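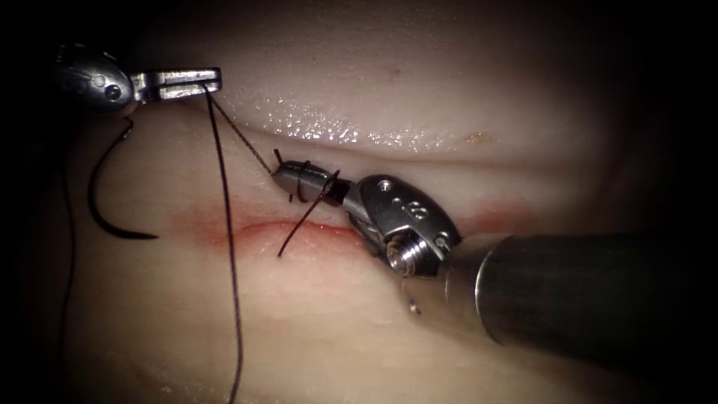
Kiều Đàm asks why a cake goes up in the oven when nobody is blowing air into it, and why the one she made with plain flour stayed as flat as a biscuit.

The short answer is gas. A cake, a scone, a loaf of bread and a crumpet all have gas bubbles inside them. The bubbles start off small. When they get bigger, they push the mixture up. If the mixture sets while the bubbles are still big, the cake stays tall. If there are hardly any bubbles to begin with, it stays flat.

Plain flour has nothing in it that makes gas. Self-raising flour is plain flour with a raising agent already mixed in. A raising agent is anything that puts gas bubbles into a dough or a batter.

Where the gas comes from

There are several ways to get gas into food. Cooks have used some of them for thousands of years.

The first is air. When you whisk eggs or beat butter and sugar together, you trap lots of tiny air bubbles. Air takes up more room when it gets hot, so the bubbles swell in the oven. Some sponges, such as the sponge in a Swiss roll, can rise with whisked eggs and no other raising agent.

The second is steam. Water boils at 100 degrees Celsius and turns into steam. Steam takes up far more room than the water it came from. A Yorkshire pudding is made from a runny batter with a lot of water in it (most of milk is water), and it goes into a very hot tin. The outside sets quickly, steam is trapped inside, and the pudding puffs up. Choux buns, the soft cases used for profiteroles, work the same way. So does puff pastry, where the steam pushes the thin layers apart.

The third is yeast. Yeast is alive. It is a kind of fungus, and each one is a single cell, much too small to see without a microscope. Yeast feeds on sugars in the dough and gives off a gas called carbon dioxide. It is slow, so bread dough has to be left for a long time before it is baked.

The fourth is a chemical reaction between two powders, or between a powder and something sour. This is the one in most cakes.

What is in baking powder?

Look at the back of a tub of baking powder and you will usually find three sorts of ingredient. One is bicarbonate of soda, which may be listed as sodium bicarbonate or as a raising agent with a number. Another is an acid in the form of a dry powder. The last is a starch, such as cornflour or rice flour.

Bicarbonate of soda is a white powder that tastes salty and a bit soapy. It is an alkali, and an alkali is the opposite of an acid. Lemon juice and vinegar are acids, and they taste sour.

When an acid and bicarbonate of soda meet in water, they react and make carbon dioxide. This is the same gas that yeast makes, and the same gas that is in fizzy drinks.

Notice the words "in water". While both powders are dry, they mostly leave each other alone. The starch is there to soak up any damp from the air, so that the powders don't start reacting in the tub. Old baking powder that has been left with the lid off may not do much at all.

Many baking powders fizz twice. Some gas comes out when the powder gets wet, and the rest comes out when the mixture heats up. That second lot of gas gives you a bit more time to get the tin into the oven.
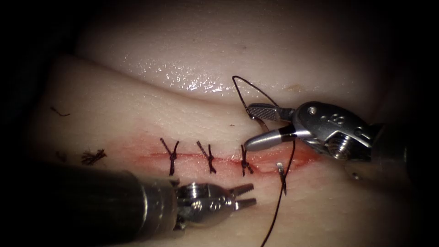

Bicarbonate of soda on its own needs an acid from somewhere else in the recipe. Soda bread uses buttermilk, which is sour. Other recipes use yoghurt, lemon juice or black treacle, which are all acidic too. If a recipe asks for bicarbonate of soda and you put in the same amount of baking powder, you will get less gas, as only part of baking powder is bicarbonate.

Why doesn't the gas just float away?

Some of it does. The rest is held in by the mixture around it.

Wheat flour has proteins in it that join up when they get wet. They make a stretchy material called gluten. In bread dough, kneading makes the gluten stronger, and it stretches around the bubbles like the skin of a balloon. Bread needs strong gluten. Cakes are better with less of it, so cake recipes often tell you to stop stirring as soon as the flour has gone in. A cake that has been stirred for too long can be tough.

In the oven, the egg in a cake mixture goes firm, just as it does when you boil an egg. The starch in the flour swells up with water as well. Together they make walls around the bubbles. After that the gas can escape and it doesn't matter – the holes stay where they are. Cut a slice of sponge and you can see them.

Opening the oven door early lets cold air in. The gas in the bubbles shrinks, the walls are still soft, and the middle of the cake can sink.

What if you put in too much?

People sometimes think that double the baking powder will make a cake twice as tall. Usually it goes wrong. The bubbles grow too fast, join up into big ones and burst before the walls have set. The cake rises, then drops. It may also taste of soap or metal from the powder that is left over.

Something to try

You need two small glasses, a teaspoon, some bicarbonate of soda, some water and some vinegar. Do it on a tray.

Put one level teaspoon of bicarbonate of soda into each glass. Pour a little cold water into the first glass. Pour the same amount of vinegar into the second. Watch both of them.

The first should go cloudy and then not do much. The second should froth up straight away. Now try half a teaspoon of baking powder with warm water. There is no vinegar this time, so where is the acid?

Pour everything down the sink when you have finished and rinse the glasses.

Drop scones

These are small, thick pancakes. Ask an adult to help with the hot pan.

100 g self-raising flour
1 egg
8 tablespoons of milk
A little butter for the pan

Put the flour in a bowl and make a dip in the middle. Crack the egg into the dip. Add half the milk and stir until it is smooth, then stir in the rest. Melt a little butter in a frying pan over a medium heat. Drop in spoonfuls of batter with gaps between them. When bubbles come up to the top and pop, turn the drop scones over and cook the other side until it is golden.

Words to know

Acid: something like lemon juice or vinegar. Acids in food taste sour.
Alkali: the opposite of an acid. Bicarbonate of soda is a weak one.
Batter: a runny mixture of flour and a liquid.
Carbon dioxide: the gas made by yeast and by baking powder.
Gluten: the stretchy material made when wheat flour gets wet.
Raising agent: anything that puts gas bubbles into a dough or batter.

Next time: Hemi Costigan's question about why popcorn pops.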